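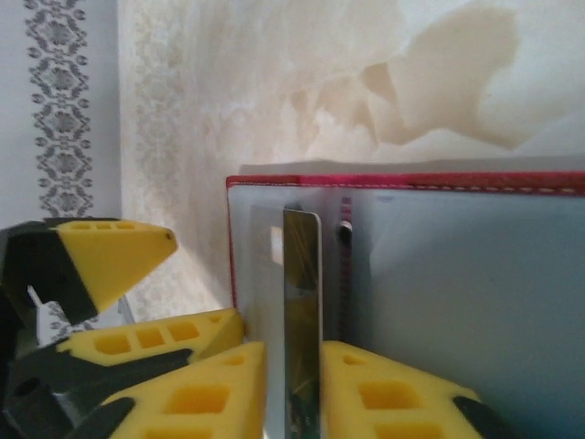
The light blue case with the red stitched border, and the water stain on the wall behind it.

Plimeck House News, July
The back room: the wall and the things we keep near it

Many of you have asked about the stain on the cream wall in the back room, so I would like to write a few lines about it. The stain is large and beige, and for visitors it is the first thing they notice. It came from the pipe of the upstairs kitchen, which was leaking in the spring. The pipe is repaired now. The plumber from Jurden came 2 times, and on the second visit he told us that the wall must rest before it is painted again. If we paint too early, the color will come through the new paint. We have decided to wait 12 weeks, and I ask you to be patient with the ugly wall until then.

In the meantime, please do not store paper, cloth or cardboard directly against it. I know that this is the most practical place in the room, and I also used it for years. But last month we had to throw away 3 rolls of good drawing paper, and this was a pity.

The flat light blue case is the one we use for the loan prints. Please bring it back to the shelf in the hall after you have used it, also if you need it again the next morning. The red stitching at the border was repaired by hand last winter and it took a long time, so I would be very sorry to see mold on it. If the case feels damp to you, leave it open on the big table for one night and write a note in the loan book.

We have also received a question about the white part of the wall with the gray ornamental pattern. This part will stay. Some members would like to have everything in one color, but others like the old ornament very much, and the painter from Andrade says he can work next to it without damage if we cover it well. He has offered us a price of 77 per day, paint not included, and we find this correct.

On Tuesday from 5 p.m. we will move the remaining things out of the back room. Everyone who has boxes there is kindly asked to come, or to put a name on the boxes before that day. The things without a name will go to the storage in Trondcombe, and it can take a while until you see them again. Please bring gloves if you have them. There will be tea and something sweet in the hall afterwards.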